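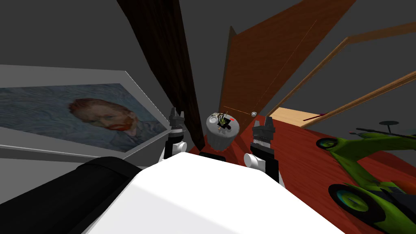 Vingate Open Day

The Vingate Open Day is a yearly public demonstration of household robotics software held in July at the Planthorpe laboratory. It presents work in progress on Kabbaj, a control program for two-armed mobile robots, and on Omeo, the simulator in which Kabbaj is developed. Most of the demonstrations take place in simulation and are shown to visitors on a wall screen.

Format

Doors open at 10 a.m. on a Wednesday. Visitors are admitted in groups, and each group attends 6 stations in a fixed order. The most recent event drew 371 visitors. Station staff run each task live, with no recorded playback, and a failed attempt is left on screen until the next one is loaded.

Simulated rooms

Omeo builds its rooms from a library of 3417 object models. Placement is partly random, so furniture, doors and loose items can end up at angles not found in a real house. One demonstration room has a red-orange wood floor, a tilted framed portrait in the style of Van Gogh's self-portrait, and a green toy scooter. A round white container with ribbed sides and a small plant on its lid sits between the robot's two grippers.

The simulated robot has a white body and two arms, each with a black two-fingered gripper. The fingers have toothed tips. Contact between fingertip and object is computed separately for each finger – a setting that slows the simulation and is turned off for long training runs.

Tasks

Tasks are grouped as reaching, lifting and two-arm carrying. Round objects are used in all three groups. The operator picks a room from a list, sets the starting pose of both arms and starts the program. Scoring is automatic and records final object position, number of contacts and elapsed time.

Records

Planthorpe keeps a log of every attempt made during the event. The log for the most recent open day holds 1408 entries. Entries are sorted by station and room, and runs stopped by the operator are stored in a separate table.

See also

Kabbaj (software)
Omeo (simulator)
Planthorpe laboratory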